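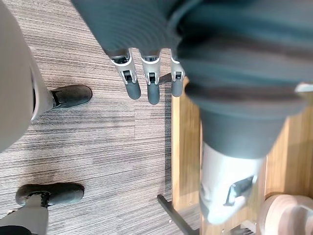
## 4. Intégration et mise en service dans l'atelier partagé

### 4.1 Contexte et contraintes du montage

La plateforme Frota a été assemblée dans l'atelier partagé de Fanby, sans recours à une cellule robotisée dédiée. Ce choix découle de l'objet même de l'étude, qui porte sur la reproductibilité d'un montage de manipulation par des équipes ne disposant ni d'enceinte de sécurité ni de personnel technique permanent. L'atelier demeure ouvert à ses autres usagers pendant les périodes d'essai, et le mobilier existant a été conservé. Les auteurs ont donc exclu toute fixation au bâti ainsi que toute modification du revêtement de sol.

Le budget alloué aux pièces mécaniques complémentaires a été plafonné à 368 euros, hors mains et actionneurs. Ce montant couvre les interfaces de poignet, la visserie, les gaines textiles et le chemin de câbles. Les pièces usinées ont été réalisées sur place, à l'exception des brides de liaison, commandées auprès de l'atelier Galtia après que deux premières séries imprimées se furent fissurées au serrage.

### 4.2 Protection textile du poignet

Les premières versions du montage laissaient les faisceaux apparents entre l'avant-bras et la main. Lors des mouvements combinés de flexion et de rotation, les câbles venaient frotter contre le bord des tables, et l'un des connecteurs a dû être remplacé en mars. Une gaine souple a été retenue de préférence à un carter rigide, lequel aurait réduit l'amplitude de la flexion.

Le patron de la gaine comporte une réserve de tissu destinée à absorber les variations de longueur. Cette réserve doit être répartie au moment de l'enfilage : concentrée près de la main, elle tend à descendre sur les premières articulations et à masquer la base des doigts dans l'image de la caméra de poignet. Le bord inférieur est laissé libre, une couture élastique ayant entraîné un échauffement local du faisceau au cours des essais d'endurance.

### 4.3 Champ visuel de la caméra de poignet

Le positionnement de la caméra résulte d'un compromis entre la visibilité des extrémités digitales et celle du plan de travail. Un recul plus important élargirait la portion de table observée, mais augmenterait l'encombrement du poignet. Dans la configuration illustrée par la figure 1, la manche noire occupe une grande partie du haut et de la gauche de l'image, tandis que les trois doigts et leurs coussinets sombres restent dégagés au-dessus du bord du plateau en bois clair. Le traitement appliqué en aval tient compte de cette occultation au moyen d'un masque fixe, complété par une estimation de la limite mobile du tissu.

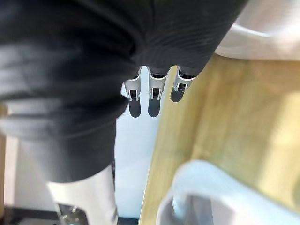 **Figure 1.** Vue de la caméra de poignet : doigts articulés à segments métalliques, manche textile noire et plateau en bois clair, à droite.

La présence simultanée du plateau et du sol dans le champ constitue un cas défavorable pour la segmentation. Les deux surfaces se trouvent à des profondeurs différentes, et leur contraste varie fortement selon l'éclairage de l'atelier. Le module Clavinetti, chargé de l'estimation du plan d'appui, tendait dans sa version initiale à prolonger la table au-delà de son arête. La correction adoptée consiste à rechercher d'abord cette arête, puis à restreindre l'ajustement du plan à la région qu'elle délimite.

### 4.4 Procédure d'étalonnage

L'étalonnage est effectué à chaque remontage de la main. Il comprend 53 poses, réparties au-dessus du plan de travail et à proximité de ses bords. À chaque pose, le bras est maintenu immobile pendant 2 secondes avant l'acquisition, de manière à laisser s'amortir les oscillations de la gaine. L'ensemble de la séquence dure 30 minutes, contrôle des butées articulaires compris.

Les poses situées près des bords présentent la dispersion la plus élevée. Une partie de cet écart est imputable au jeu des brides, perceptible lors des changements de sens du poignet ; le reste n'a pu être attribué avec certitude. Les poses concernées ont été conservées dans le calcul, leur retrait conduisant à une erreur apparente plus faible mais à un comportement moins stable lors des approches latérales.

Les fichiers de découpe, le patron de la gaine et la liste des poses correspondent à l'état du montage arrêté au 23 septembre. Les modifications ultérieures des brides Galtia n'y figurent pas et font l'objet d'un relevé distinct, joint en annexe.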